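Runen hand-held gripper kit: tabletop food set, data card
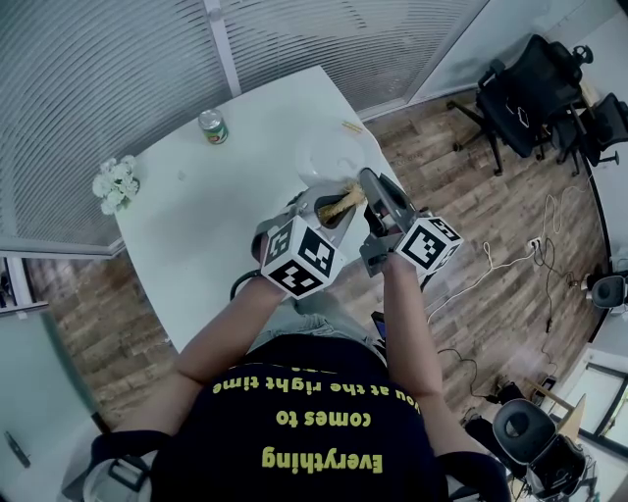
Hiltel, 21 March 2020

Hi! I'm Charmaine Shezi, and I put this set together while trying out the Runen kit, which is a pair of hand-held grippers you wear out your forearms with. I bought mine, so the grumbles are my own.

What's in the set

There are 100 episodes, all two-handed, all done sitting at a white table. The task is handling a dried-noodle-type bundle over a plate. Adanech Sisay did 50 of them and I did the rest. We threw out 11 more where a marker cube got turned away for too long.

How the kit works

Each gripper has a white cube on top of the handle with black square patterns on it, and the software works out where your hands are from those. The overhead view is a wide fisheye, so straight walls come out curved. Please undistort before you measure anything! The calibration file is in the calib folder.

What I liked

Setup took me 40 minutes the first time, and most of that was me hunting for a spare cable. The grey jaws are long enough to reach over a plate without your knuckles getting in the way, and they're kinder to crumbly things than I expected. I could have used them on day one without the manual (I did, then went back and read it).

What I didn't

The grippers get heavy – take breaks. The cable at the base of the left one likes to catch on my wrist, and I still haven't found a way to route it that I'm happy with. Support answered my January email, but only after I'd sent it twice.

Files

episodes/ has the video and hand poses
calib/ has the lens and cube settings
notes.txt has my comments, typos and all

Known problems

Poses jump a little when a cube tilts hard. Gripper width is missing from the first few episodes – I forgot to switch it on. I'm using the Zidard loader, older versions of which read the left and right hands swapped, so check yours before training.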